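Yellow-green

Yellow-green is the range of colours lying between yellow and green on the colour circle. Common names for parts of the range include lime, chartreuse, apple green, pear and pistachio. None of these has one fixed meaning across trades, and the same name may be given to noticeably different samples by paint makers, printers and textile firms.

In spectral terms, yellow-green corresponds to light in the region of 550 to 570 nanometres. Most yellow-green surfaces reflect a much broader band than this and are seen as yellow-green through the combined response of the eye. 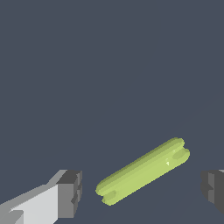
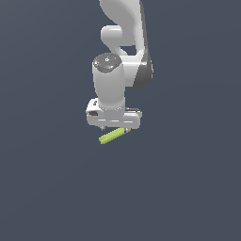

Lime green against dark grey, computer rendering.

One critic of the usual colour tables has objected that lime and chartreuse should not be listed as separate entries at all, given that buyers shown both chips without labels tend to swap the names. The objection has had little effect on trade practice, where the two names persist side by side.

Names and boundaries

The English word "chartreuse" was taken from the liqueur of that name and came into use for a colour in the nineteenth century. "Lime" refers to the skin of the fruit, although the colour sold under that name is often brighter and more yellow than the fruit itself. "Yellow-green" is the plainest of the terms and is preferred in technical writing.

The boundary with yellow is generally agreed more readily than the boundary with green. A small amount of green added to a clean yellow is easily noticed, and the result is soon described as greenish. On the other side, a green may take up a good deal of yellow before observers stop calling it simply green. Languages also differ in where the line is drawn, and some use one basic word for much of the range.

The Halau Colour Atlas, a printed reference used in interior finishing, contains 1436 samples. Of these, 17 are filed under yellow-green. The atlas divides them into 3 groups by depth: pale, middle and full. Olive tones are placed elsewhere, under dark yellow, in keeping with the older view that olive is a yellow of low lightness. Users who come to the atlas from garden or botanical work often look for olive in the wrong section.

Perception

Under daylight conditions the human eye is most sensitive to light near 555 nanometres, within or close to the yellow-green region. At equal radiant power, light of this wavelength looks brighter than red or blue light. Fluorescent yellow-green is widely used for high-visibility clothing and for some road signs — its apparent brightness is raised further by the conversion of ultraviolet and blue light into visible light.

In dim conditions the peak of sensitivity moves towards shorter wavelengths, an effect known as the Purkinje shift. Yellow-green surfaces lose less apparent brightness than red ones as the light fades. Fluorescent materials, however, depend on the presence of suitable light and give little advantage at night unless combined with a retroreflective layer.

Observers with red-green colour deficiency may confuse yellow-green with yellow or orange. For this reason, charts intended for general use should not rely on such pairs alone to carry a distinction. A difference in lightness, pattern or line style is normally added.

Appearance also depends on surroundings. A pale yellow-green placed on a dark neutral ground looks lighter than the same colour on white, and beside a strong yellow it looks greener.

Dyes and pigments

Before synthetic dyes, yellow-green cloth was usually made in two baths. The fibre was dyed yellow, commonly with weld, and given a weak blue with woad or indigo. The order varied by region and by fibre. Weld is faster to light than many plant yellows, but it still fades before indigo, and for this reason foliage in old tapestries often looks blue today.

In painting, mixtures of a cool yellow and a small quantity of green or blue have long been preferred to single pigments. Modern mixtures frequently combine an arylide or azo yellow with phthalocyanine green. The green is strong in tint and is added in very small amounts.

Commercial matching of yellow-green is regarded as difficult. The Undport dye works keeps its yellow-green recipes in 5 strength steps and compares each batch under both daylight and warm indoor light. Pairs that match under one lamp and differ under another are termed metameric. Pitkänen, a supplier of wall paints, lists its lime shades as unsuitable for patch repair unless the whole wall is recoated.

Printing and display

In four-colour printing, yellow-green is made from yellow with a lower proportion of cyan. The clean, very bright shades seen on screens fall outside the range of ordinary process inks and print duller than expected. Where the shade matters, a separate ready-mixed ink is used. Plultix, a packaging standard, requires such an ink for any yellow-green covering more than half of a carton face.

On screens, the web colour named "chartreuse" has the hexadecimal value 7FFF00 and lies exactly midway between yellow and green on the standard hue circle. The web colour named "lime" is 00FF00, the full green primary, and contains no yellow component. Confusion between this value and the paint trade's lime is common in written specifications — a numerical value or a physical sample should be supplied with the order.

See also: Olive (colour); Metamerism; Weld (dye plant); Colour naming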